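Keeping the old desktop going

I bought my desktop secondhand in October, after the laptop gave up. It came from a shop in Pastberg that sells office machines by the pallet. I mostly use it for writing and for sorting family photos, so it doesn't need to be fast.

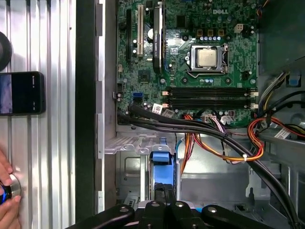 The photos were the real problem. I had 794 of them spread over 3 memory cards, plus a folder called Ilach with scans going back to 2000. Half had no names. I spent nine evenings putting them in order, one folder per trip.
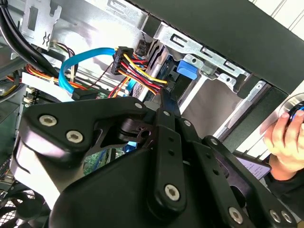
Posted by Massawe on November 25, 2018
Filed under: Home, Computers

The Warkia folder took the longest. We went twice, and the dates on the files were wrong both times – the old camera reset itself whenever the batteries came out.

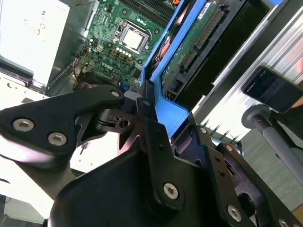

I ended up going by haircuts and coats. It's slow but it works, and my sister filled in the rest over the phone.

Backups are next. I keep one copy at home and one at my mother's house.
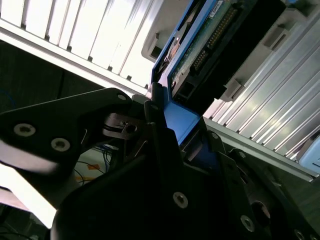

She keeps it in the drawer with the spare keys. I swap it when I visit, so it's never more than a month or two behind. The paper albums can wait until spring.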